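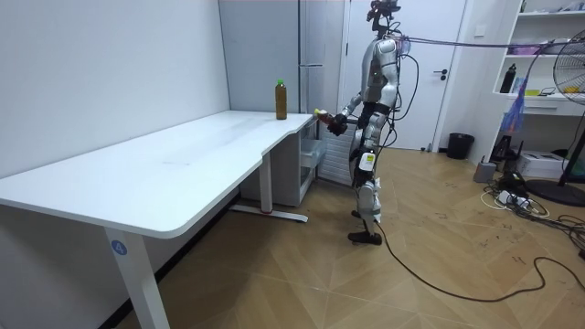 A long white desk and a wood-look floor

Print this entry | E-mail this entry

Monday, and I'm up before six again, so you get a diary entry instead of a proper recipe. The sourdough is misbehaving! I fed it last night with the Asden rye (the coarse one in the brown sack) and by breakfast it had climbed out of the jar and glued itself to the toaster. I scraped off what I could and baked it anyway, and the loaf came out flat as a hat but tasted wonderful, all sour and nutty. 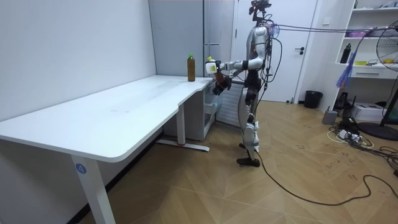
Then I took the 41 bus over to Hakley for the market, which I haven't done since the spring. The Donati stall still has those little pickled peppers, 4 dollars a tub, and I bought two and ate half of one standing in the parking lot. They had plums too, a dozen for next to nothing, a bit soft, so I'm thinking jam. My mother's way is with the stones left in, and I've never had the patience to fish them out afterward, but maybe this year.
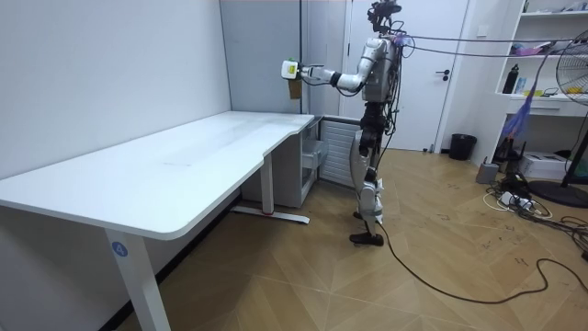 Got home with sore feet and 32 pages left of my library book, the one set in Stirura, and I finished it in the bathtub. I did NOT like the ending. All that weather and all those letters, and she just gets on the boat? Anyway the plums are in the big pot with sugar and I can smell them from here. Bed by ten, I hope.

Print this entry | E-mail this entry

Comments

plumcrazy: Leave the stones in! They float up if you're patient.

rye_and_shine: Use a bigger jar, mine did that all September.

backporchreader: I threw that book across the room.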